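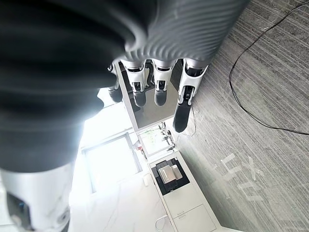 White jointed fingers with black tips, over carpet.

How to Wrap Your Handlebars So They Stay Wrapped

Fresh bar tape is the best cheap upgrade on any road or gravel bike. I mean it! New tape makes a tired bike feel cared for, and if you have never done it yourself you are in for a really satisfying evening. My first attempt looked like a badly bandaged knee. My tenth looked pretty good. I'm hoping this page gets you to the pretty good stage by your second bike.

I'm writing for drop bars with ordinary brake hoods and cables or hoses already taped down along the bar. If your cables are flapping around loose, sort those out first, and check with a shop if you have never adjusted a brake.

What you need

A set of bar tape (two rolls, two end plugs, two short strips for behind the hoods, two finishing strips)
Sharp scissors
Electrical tape, the good stretchy kind
Rubbing alcohol and a rag
A stand, or a wall and a patient friend

On choosing tape: thin cork-style tape is the most forgiving. It stretches, it unwinds without falling to bits, and it hides small mistakes. The slick grippy stuff looks fantastic but shows every uneven overlap. I used Trisen tape for my last two bikes and love how it feels with bare hands, but any brand with a bit of stretch will do for learning.

Take the old tape off

Peel the hoods forward, folding the rubber edge back on itself until it stays put. Start at the finishing tape near the stem and unwind toward the end of the bar. Don't throw the old tape away yet! Look at which way it was wound and how far it overlapped, especially around the lever. It's a free map of the job.

Old glue comes off with alcohol and a thumb. Keep the alcohol off the rubber hoods and off your paint, and stay well clear of disc rotors and pads with anything oily or sticky.

Now look hard at the bare bar. This is the only time you get to see it. Run a fingertip along the whole length and stop at anything rough. White powder on an aluminum bar is corrosion from sweat, and a light dusting wipes off, but pits mean the bar is finished. So does any crack, on any material. My friend Leopoldo Palacios rides a lot on an indoor trainer with no fan (I know, I know) and his bar had a pit under the left hood that I could feel with a fingernail. He has a new bar now.

While it's bare, check the levers too. Sit on the bike, rest your hands on the hoods and see if your wrists are straight. Moving a lever up or down takes a minute at this point and a whole new wrap later. Tighten the clamps to the torque printed on the lever or in its manual.

Lay down the cables

Run your housing in the groove if the bar has one, and hold it with short pieces of electrical tape, one near the lever, one at the bend and one near where the wrap will end. Turn the bars fully both ways before going on. Nothing should pull tight.

Which way to wind

Start at the bottom, at the end of the drops, and work up to the stem. That way each turn covers the edge of the one below it and your hands won't roll the edges back.

As for direction, think about how your hands twist when you pull hard. In the drops, most people's hands roll outward. So wind the right side clockwise and the left side counterclockwise, both as seen from the saddle looking forward at the bar ends. The tape gets tighter as you ride. Beautiful!

Some riders switch direction at the lever for the tops, and Nour Khasawneh, who taught me most of this at the Sleiman workshop, does it on every bike. I've tried both and I keep one direction the whole way. Try it her way if your tops come loose.

The wrap itself

Leave half the tape's width hanging past the end of the bar on the first turn. You'll tuck that in with the plug.

Make one full turn, then start climbing. Overlap by a third of the width, a little more on the outside of bends. If your tape has a sticky strip down the middle, the strip should land partly on bar and partly on tape.

Pull steadily. You want the tape to thin just a touch. If you hear it creak you are pulling too hard, and cork tape will snap without much warning – usually one turn from the end, in my experience.

Bends are where gaps sneak in. The outside of the curve eats up tape and the inside bunches, so angle each turn slightly and peek underneath as you go. If you spot bare bar, go back two turns and do it again. Going back is normal. I still do it on nearly every bar.

Around the lever

Stick the short strip across the back of the lever clamp first, so it covers the metal on both sides. Then bring the tape up from under the lever, across the inside of the bar, over the top and carry on. One pass is plenty with the short strip in place. The figure-eight method works without the strip but makes a thick lump under the palm, and I have small hands, so I skip it.

Roll the hood back down and check all around it. Any bare metal showing? Unroll, back up, fix it.

Finishing

Stop where the bar gets fat near the stem, or a little earlier if you mount a light there. Mark a line with a pen where the last turn should end, unwind one turn, and cut at a long slant so that the edge sits square to the bar when it goes back on. Wind electrical tape over it three times, stretching the first two turns and laying the last one down with no stretch at all. Stretched ends creep and go gummy in summer. I learned that in August on a black bike parked outside a bakery.

The finishing strips in the box are often poor. Use them on top of the electrical tape if you like the look.

Now the plugs. Fold the overhang into the bar end and push the plug in with the heel of your hand, twisting as you go. If it's loose, wrap the plug with a turn of tape. Never ride without plugs; an open bar end can hurt you badly in a fall.

Quick fixes

Tape sliding on the drops: too little tension, or it was wound the wrong way.
Gap behind the hood: short strip missing or too low.
Ran out before the stem: too much overlap. Unwind to the lever and stretch it out a bit.
Lots left over: fine, cut it off. The scraps make great chainstay padding.

Give the bike a gentle spin around the block, squeeze both brakes, and check the plugs again when you get home.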